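Teaching by hand and by remote control: frequently asked questions

Last updated Jun 30, 2020

These are the questions we receive most often from people who come to the Grimoneo workshop to record tasks for the robot. If your question is missing, please write to us through the contact form.

Do I need to know programming?
No. You show the task and the software, Miltine, records it. You need to read the messages on the laptop, and they are short.

What is the difference between the two ways of teaching?
In the first way you hold the arm and move it with your own hands. In the second way you sit a little apart and move it with the remote handle, which we call Amaral. By hand is easier to learn. By remote control your own arms stay out of the camera view, and for this we prefer it when the recording will be used for training.

Which task should I start with?
We give all beginners the small wooden cabinet with two drawers. The upper drawer has a black bar handle, the lower one has only a groove for the fingers. Please begin with the upper drawer. The groove is harder, and most people need a second visit before they are satisfied with it.

How do I start a recording?
Close both drawers fully, bring the gripper above the table with the fingers pointing down, and wait for the short sound. Then you can move. Recordings which start with a drawer half open are rejected by Miltine.

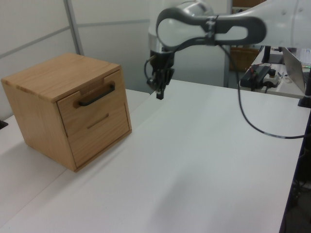 How fast should I move?
Slower than you would do it with your own hand, but without stopping. Long pauses are a problem, as the robot learns the pauses too. If you must think, finish the attempt, delete it and think before the next one.

What if I make a mistake?
A small correction is welcome – for example, you miss the handle and come back to it. If you hit the cabinet or push it from its place, press stop and mark the attempt as failed. Please do not delete failed attempts of this kind, we keep them in a separate folder.

How many demonstrations are needed?
For one drawer we ask for 300, shared among all the participants. One session has 18 attempts, with a break of 5 minutes in the middle.

May I move the cabinet between attempts?
Yes, a few centimetres or a small turn, but only when the arm is at rest. Do not put it where the arm must stretch to reach it.

The arm feels heavy when I guide it. Is this normal?
It should feel light. If it resists, the guiding mode is probably off. Let go, check the message on the laptop and do not pull with force.

Can I get a copy of my recordings?
Yes. Recordings made since May are stored on Fondilance, and you can ask for a download link. The older ones must be copied manually, so please allow us some days.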